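4.2 Paper dockets and the price of a late delivery

Figure 2. Simulated tabletop with a robot arm, a teal container and several food items.

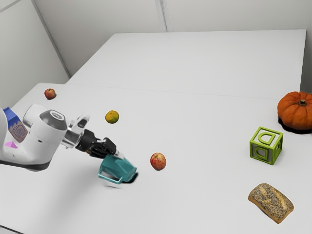 We now turn to what shops lose when a delivery and its paperwork part company. The chilled goods chain between Kotport and Drinport is a lovely case for this, as both ends still used paper dockets until July, when the wholesaler Braltano moved its dairy and egg lines to a shared electronic record. Our sample covers 542 deliveries to 13 independent grocers, 254 of them made after the change.

What struck us most was how much of the cost sat in small disputes. Under the old system a grocer who found a short crate had to ring the depot, wait for the carbon copy to be found and then argue over the signature. Some simply gave up and absorbed the loss! With the shared record, both sides look at the same entry, and the credit note follows from it — often before the van has reached its next stop.

The gains were uneven, and that makes the data all the more interesting. Shops that ordered daily took to the record quickly. Four of the grocers kept a paper book alongside it, and their disputes took longer to settle, partly because the two versions did not always agree. Murakami, the haulier on the route, charged the same rate per pallet throughout, so changes in freight price play no part in the comparison. We return to the question of who should pay for the handsets in Section 5.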